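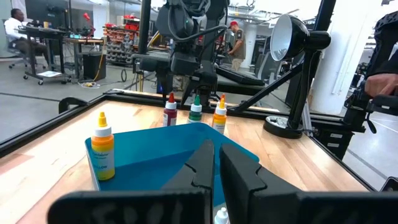
What is food coloring, and why does it take so little to change a whole bowl of frosting?

Food coloring is a dye that is safe to eat. The dye is very strong and has been mixed into a liquid, so a single drop holds a lot of color. When you stir it into something pale, the color spreads through all of it.

What is inside the bottle

Most liquid food coloring is mainly water with dye mixed in. Some kinds have syrup or glycerin in them too, which makes them thicker. Thick coloring is often called gel. Gel is good for frosting because it adds color without adding much water, and too much water makes frosting runny.

Dyes can come from different places. Some are made in factories from chemicals. Others come from plants. Beets give a pink or red dye. Turmeric, a yellow spice, gives a yellow so strong that it stains wooden spoons. Purple cabbage gives a purple juice that changes color when you add lemon to it. A seaweed-like living thing called spirulina gives blue.

If you want to know which kind you have, read the list of ingredients on the package.

Why the bottles have pointed tips

Coloring is hard to pour. If you tipped it out of a jar with a wide mouth, you would get far too much. A pointed tip has a small hole, so the liquid comes out a little at a time. You squeeze the sides of the bottle, and a drop forms at the hole. When the drop gets heavy enough, it falls.

The tip often tells you the color as well. On a lot of squeeze bottles, a red tip goes on the red bottle, a green tip goes on the green one, and so on. This helps because dark colors are hard to tell apart from the outside. Blue, purple, black and brown can all look nearly black when there is a whole bottle of them. You have to see the color spread out thin to know what it is. If the tips on your bottles are all white, look for a word on the label, or put one drop on a white plate and add water.

Try this: put one drop of dark coloring in a clear glass of water and stir. Then put 5 drops in another glass with the same amount of water. The second glass looks darker because there is more dye in the way of the light.

How mixing works

Red, yellow and blue are the colors most people start with when they mix coloring at home.

Red and yellow make orange.
Yellow and blue make green.
Blue and red make purple.
All of them together make brown.

The amounts matter. Yellow is a weak color next to the others. If you put in the same number of drops of yellow and blue, the green you get will be quite dark. For a bright grass green, put in four drops of yellow first and then one drop of blue. For orange, begin with yellow and add red slowly. It is easy to make a light color darker. It is hard to make a dark color lighter, and you may need a second batch of frosting to do it.

Many cooks buy orange and green ready-made. A mixed color is never quite the same twice, and if you run out of green halfway across a cake, the new green might not match.

Setting up before you start

Edmund Walczak teaches a children's baking class, and he has his students do the same things every time before anyone takes off a cap. They put on aprons. They push up their sleeves. They get out a tray or a bin with sides and bring all the coloring to one table.

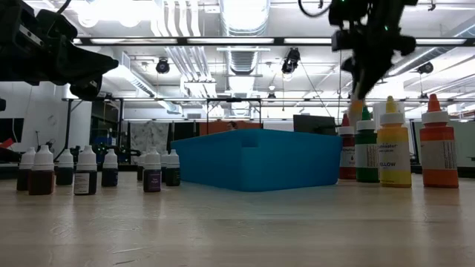 Stand the bottles up in rows with some space between them. Keep the large ones together and the small ones together. When small bottles are crowded into a bunch, the ones at the back get hidden, and your sleeve can knock over the ones in front. Turn the labels so they face you.

A plastic bin is useful in two ways. You can carry the bottles in it, and you can work over it. If a bottle tips inside a bin, the spill stays in the bin. If it tips on a wooden table, the dye can soak into the grain, and it may never come all the way out. Put down newspaper or an old towel if the table is one your family eats on.

Put each cap back on before you open the next bottle. This also stops you from putting the red cap on the green bottle, which leaves a ring of muddy color around the tip.

Getting it off your hands

Food coloring sticks to skin because the outside layer of skin has protein in it, and many dyes cling to protein. It won't hurt you. It wears away in a few days as your skin sheds its top layer.

To get it off sooner, wash with soap and warm water first. If the color is still there, rub on a little white toothpaste and rinse. A paste of baking soda and water works too, but rub gently. Keep both of them away from your eyes and away from any cuts.

Clothes are harder. Rinse the spot with cold water right away and tell an adult. Wool and silk take up dye very well, so leave your good sweater in another room.

Something to do: a color chart

You need a white paper plate, some plain white frosting, toothpicks, and red, yellow and blue coloring.

Put small spoonfuls of frosting around the edge of the plate, as many as will fit. Leave the first one white. Color the next ones with a single color each. Use the rest for mixing. Write beside each spoonful how many drops went in. Use a clean toothpick for each one, or the colors will creep into each other.

Let the plate sit for 20 minutes and look again. Most of the colors will be a little darker than when you stirred them. Red changes the most. This is why a baker who wants bright red frosting often makes it the night before.

Tadeusz, who is in Mr. Walczak's class, made a chart with 14 colors on it. His favorite was a gray-green he got by accident, and he wrote down the drops so he could make it again.

Words to know

Dye: something that gives color to another thing by soaking into it or mixing with it.
Gel: a liquid that has been made thick.
Dilute: to make a liquid weaker by adding water.
Batch: the amount of something you make at one time.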